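Der zweite Feiertag

Im Juni hat Chala zwei Feiertage. Der erste gilt im ganzen Land, der zweite nur in der Gemeinde und nur, wenn man ihn begeht. So stand es in Inês Fonsecas Arbeitsvertrag: »Örtliche Feiertage werden vergütet, sofern sie begangen werden.« Sie hatte den Satz beim Unterschreiben gelesen und sich nichts dabei gedacht.

Sie arbeitete bei Terkadwood in der Retourenannahme. Die Halle lag hinter dem Ort an der Straße nach Drerker, und wer dort an einem Feiertag arbeitete, bekam den doppelten Satz. Inês meldete sich immer. Die Miete betrug 612 im Monat, und seit der Nachzahlung für die Heizung kam sie mit dem normalen Lohn nicht mehr hin.

»Du kommst also am zweiten«, sagte Vasco Barreto, der den Dienstplan schrieb.

»Wenn es Geld gibt.«

»Gibt es. Trag dich ein.«

Sie trug sich ein. Auf dem Plan stand außer ihr nur Setsuko Okabe, die seit Jahren an keinem Feiertag gefehlt hatte.

Am Morgen fuhr sie mit dem Rad hinaus. Die Bäckerei hatte offen, die Apotheke auch. Vor der Schule standen Kinder mit Ranzen. Inês hielt an und sah auf ihr Telefon. Der Kalender zeigte den Feiertag in grauer Schrift, darunter den Namen der Gemeinde. Sie steckte das Telefon wieder ein und fuhr weiter.

In der Halle brannte nur über der Annahme Licht. Setsuko saß schon am Tisch und schnitt Kartons auf.

»Die Bäckerei hat offen«, sagte Inês.

»Die hat immer offen.«

»Und die Schule?«

Setsuko legte das Messer hin. »Die Schule auch?«

»Mit Kindern.«

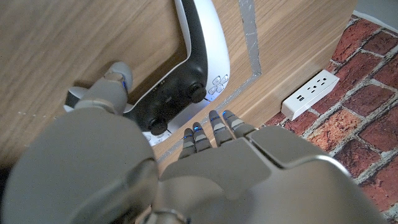

Roboterhand über einem Spielecontroller

Sie gingen ins Büro, wo der Rechner mit Trulteo stand. Trulteo war das Programm für die Arbeitszeiten. Man gab seine Nummer ein, und es zeigte in einem Balken an, was für ein Tag war: grün für Arbeit, blau für Urlaub, gelb für Feiertag. Der Balken war grün.

»Dann ist heute ein normaler Tag«, sagte Setsuko.

»Warum sind dann die anderen nicht da?«

Darauf wusste Setsuko auch nichts. Sie riefen Vasco an. Er ging beim zweiten Versuch ans Telefon, im Hintergrund lief Wasser.

»Natürlich ist Feiertag«, sagte er. »Ich stehe am See.«

»Trulteo sagt grün.«

»Trulteo weiß nichts von Chala. Ruft auf der Gemeinde an.«

»Hat die offen, wenn Feiertag ist?«

Vasco schwieg eine Weile. Dann sagte er, sie solle es eben probieren, und legte auf.

Auf der Gemeinde meldete sich Graça Seixas. Sie klang nicht überrascht. Es hätten schon mehrere angerufen, sagte sie. Der Feiertag bestehe. Begangen werde er durch das Läuten um acht, danach gingen alle nach Hause, die schon bei der Arbeit seien, und die anderen blieben, wo sie seien. In diesem Jahr habe es um acht nicht geläutet.

»Warum nicht?«, fragte Inês.

»Das Läuten macht Frau Ramalho. Frau Ramalho hat nicht geläutet.«

»Ist sie krank?«

»Sie macht nicht auf. Sie wohnen doch da draußen bei der Kapelle. Vielleicht gehen Sie vorbei.«

Inês wohnte nicht bei der Kapelle, aber die Halle lag näher daran als das Gemeindehaus, und Setsuko sagte, sie könne die Kartons eine Stunde allein schneiden. Also fuhr Inês los. Es war kurz nach zehn und schon warm. Auf den Feldern arbeiteten Leute, auf anderen nicht.

Ermelinda Ramalho saß hinter dem Haus und pulte Erbsen. Sie war alt, wie alt, wusste Inês nicht. Sie hatte die Klingel gehört, sagte sie, aber wer etwas wolle, könne auch ums Haus gehen.

»Sie haben nicht geläutet«, sagte Inês.

»Nein.«

»Auf der Gemeinde warten sie darauf.«

»Dann sollen sie mir das Geld schicken.«

Sie erzählte es, ohne mit den Erbsen aufzuhören. Für das Läuten gab es 5 Euro im Jahr, so war es festgesetzt worden, als ihr Vater es noch machte. Sie hatte nie mehr verlangt. Im vergangenen Jahr war kein Geld gekommen. Sie hatte einen Brief geschrieben und als Antwort ein Formular erhalten, in das sie ihre Arbeitszeiten eintragen sollte, mit Anfang, Ende und Pause. Läuten dauere vier Minuten, sagte sie. Eine Pause mache sie dabei nicht. Das Formular habe man ihr zurückgeschickt.

»Und da haben Sie beschlossen, nicht zu läuten.«

»Ich habe mir heute freigenommen«, sagte Ermelinda Ramalho. »Es ist ja Feiertag.«

Inês setzte sich auf die Stufe. Sie dachte an den doppelten Satz und an die Heizung. Sie holte ihr Portemonnaie heraus und legte einen Fünfer neben die Schüssel.

»Der ist nicht von der Gemeinde«, sagte die Alte.

»Nein.«

»Dann läute ich auch nicht für die Gemeinde.« Sie sah den Schein an und schob ihn mit einem Finger unter die Schüssel. »Für wen soll ich läuten?«

»Für die Retourenannahme.«

Das schien sie zufriedenzustellen. Sie stand auf, wischte sich die Hände an der Schürze ab und ging über den Weg zur Kapelle. Inês ging hinterher. Die Tür war nicht abgeschlossen. Das Seil hing in einer Ecke, in der auch ein Besen und zwei Gartenstühle standen. Ermelinda Ramalho zog, zuerst mit einem Arm, dann mit beiden. Es war lauter, als Inês erwartet hatte.

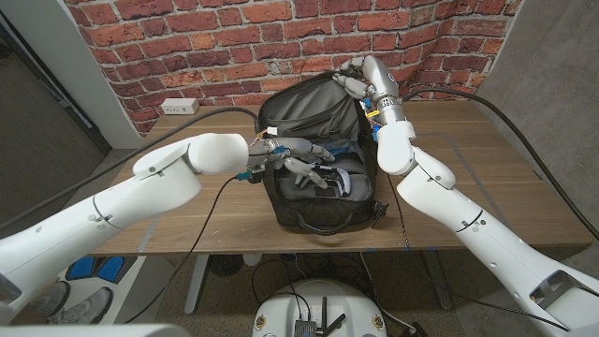 Ein Controller im offenen Rucksack, von oben gesehen

Als sie wieder hinaustraten, stiegen auf dem nächsten Feld zwei Männer vom Traktor und gingen zur Straße. Von der Schule her hörte man Geschrei. Ein Lieferwagen wendete vor der Kapelle und fuhr zurück nach Drerker.

Inês fuhr zur Halle. Setsuko stand vor dem Tor und rauchte.

»Es hat geläutet«, sagte sie.

»Ja.«

»Dann bekommen wir doppelt.«

»Ab wann?«, fragte Inês.

Sie gingen noch einmal ins Büro. Der Balken war grün. Setsuko rief bei der Gemeinde an, aber jetzt ging niemand mehr ans Telefon. Sie schnitten Kartons auf, bis es vier war, und schrieben ihre Stunden zusätzlich auf einen Zettel, den beide unterschrieben.

Ende des Monats kam die Abrechnung. Inês hatte 908 bekommen, der Feiertag war mit dem einfachen Satz verbucht bis 10.40 Uhr und mit dem doppelten danach. Abgezogen hatte man ihr eine Stunde wegen Abwesenheit vom Arbeitsplatz. Es war die Stunde, in der sie bei der Kapelle gewesen war.

Sie ging damit zu Vasco. Er las das Blatt von oben bis unten und gab es ihr zurück.

»Da kannst du Widerspruch einlegen«, sagte er. »Es gibt ein Formular.«

Sie nahm es mit. Am Abend füllte sie es am Küchentisch aus, Anfang, Ende und Pause. Bei »Grund der Abwesenheit« schrieb sie: Feiertag geholt. Dann suchte sie eine Briefmarke und fand keine.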